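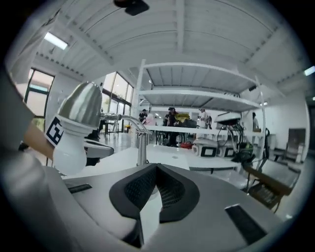
## Bench and shelving walk-round, Mellport, February

Checked by Tassanee Kaewmanee, starting 1515. Allow 20 minutes, or 29 if people want to chat.

- [x] **Tabletop clear enough to wipe.** White, so it tells on everyone. Wiped it anyway.
- [x] **Metal tube and upright post.** Gave both a firm shake. Neither moved. The curved one is still at forehead height for anyone leaning in, as my forehead can report.
- [x] **Shelving unit, stability.** All feet down. Bolts hand-tight, then properly tight.
- [ ] **Cables, right side of shelving.** FAIL. Third month running. They hang in a tangle next to the instrument with the two screens, and I believe they are breeding. Coppens has the ties - a whole bag, unopened.
- [x] **Lower shelf equipment.** White box sits flat. Vents dusted.
- [ ] **Floor.** Small red object under the shelving side of the room, on a shiny floor, where feet go. Please pick up what you drop.
- [x] **Windows.** Catches work. Lovely light, terrible glare on the screens after lunch.
- [x] **Ceiling lights.** No flicker, no buzz. Covers secure.
- [ ] **Exit route past the back table.** Passable. Bags stay on backs or go in lockers, as the Fasdale sheet has said since it was printed.

Open items: cables, floor, bags. Recheck before the Pliltutbridge visit.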